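Wednesday, January 17, 2024

Sourdough hydration trials, day 2. Very happy with how these are going! The Conneely flour takes far more water than I gave it credit for, and the dough still comes together in one piece after the second fold.

Base mix is 1000 g flour, same as last time, with the Trinetti starter fed 6 hours before mixing. I held back a splash of the water and worked it in with the salt — much nicer to handle, and the dough stopped sticking to my wrists. 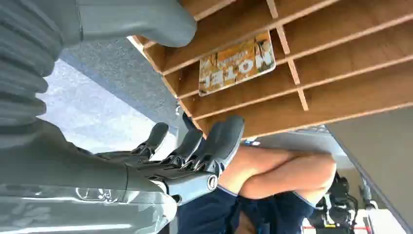 The Zudiso blend is slower. It sat like putty for the first 2 hours and then took off, so don't give up on it early. Smell is great, a bit like green apples. I want to try it again in May when the room is warmer.

To do before the next bake:

- Feed both starters tonight and label the lids (date AND flour, please)
- Shape the Zudiso dough, then 8 hours in the fridge
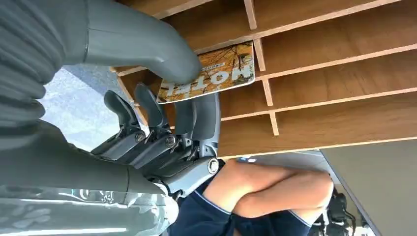 - Order more rye from Junditov — we're down to the last bag
- Try the longer bake with the lid on; the crust on Monday's loaf was lovely but a little pale underneath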